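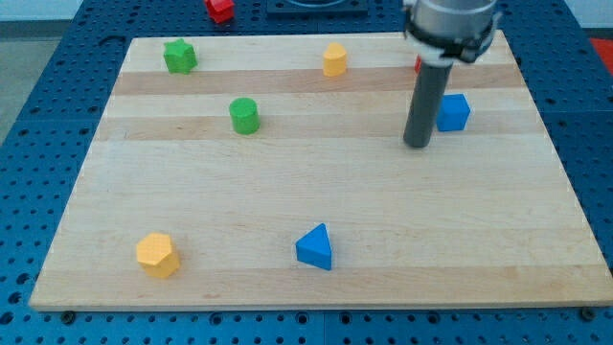
The board with some of the blocks on it, blue pegboard table underneath

What to put on a maple-ish board that kids' blocks live on?
Posted by Ebuka Obi, March 17, 2023

Hi all, quick one. Got a board made of glued strips, pale wood, looks like maple but I was never told. Two of the strips are a darker tan. We use it as a play surface for the chunky coloured blocks (star, cylinder, cube, the arch one etc) on top of a table with holes in, otherwise the small bits catch in the holes and the little ones get cross.

It's bare wood as far as I can tell. Had it since May. Starting to feel dry and a bit rough on my hand, mostly toward the ends. Want to put something on it but:

- must be ok for toddlers who lick everything
- can't go sticky
- don't want the colour off the blocks coming through onto it, or the other way round

Someone at work said Stumari oil, someone else said Likden wax. Also the star has gone worn on the edges, do I sand that or leave it?? Ta

Asnakech Endale
Oil first, wax later if you can be bothered. Before that a light sand along the strips, never across, you'll see every scratch on the pale bits. Wipe the dust off with a barely damp cloth, let it dry overnight.

Then a thin coat, leave it 40 minutes, rub off everything that hasn't gone in. And I mean everything, sticky boards are nearly always too much oil left sitting. 2 coats is plenty. Do the underside and the edges aswell or it can cup. Read the tin for whichever you buy, you want one that says suitable for toys once cured, and keep the blocks off it until it's properly cured, days not hours.

Darker strips will go darker still. Try a bit underneath first if that bothers you.

Star: leave it unless it's splintering or the paint's flaking. If it's flaking take it away from the lickers.

Matei88
just use olive oil, did ours and its fine

Asnakech Endale
Please don't use olive oil, it never sets and it goes rancid. Smells like old chips by summer.

Flokgate
Cant help with the oil but we put a bit of non slip drawer liner under ours, stops it sliding about on the table. Cut it slightly smaller than the board so it doesnt show. Wash it now and then, crumbs get under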